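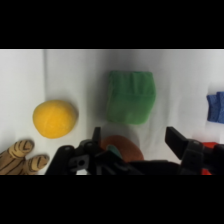

Soft toys: the autumn wash and review

The annual review of soft toys in this household was completed on 10/26/25. The previous review took place in April and was limited to the contents of one basket. The present exercise extended to the bedroom, the car and the space behind the sofa.

All items were first laid out on a white fabric sheet. A plain white background is recommended for this purpose, as loose threads and stray hairs are readily seen against it. The sheet itself need not be ironed.

Items were then assigned to one of two groups. The first comprised simple shapes, including the green cube and the yellow ball. The second comprised animals, among them the tiger-striped toy, which remains in daily use and was made available for inspection only after some negotiation with its owner, aged four.

Each seam was examined by hand and pulled gently from both sides. Particular attention was given to the cube, as blocks of this type are frequently stood upon. Two toys belonging to the animal group required stitching. This was carried out with doubled polyester thread, and I am grateful to Rhiannon Gough for the loan of a curved needle.

Washing followed. Toys were placed in a zipped pillowcase, three at a time, and washed at 30 degrees with a half measure of liquid detergent. The spin was set to 600. A faster spin was used last year and left the filling of one rabbit permanently displaced to the left ear. Fabric softener was not used.

Drying was carried out on a flat rack in the spare room and required two nights. Toys were turned each morning and evening. The tumble dryer is not considered suitable for plush, although Sumathi Chettiar has written to inform me that she has used hers on the lowest setting for years without incident. Her experience is noted with thanks.

Four items have been set aside for the nursery's spring sale. The remainder have been returned to the basket, with the exception of the tiger, which was reclaimed before the inventory had been closed.

The next review will cover wooden puzzles.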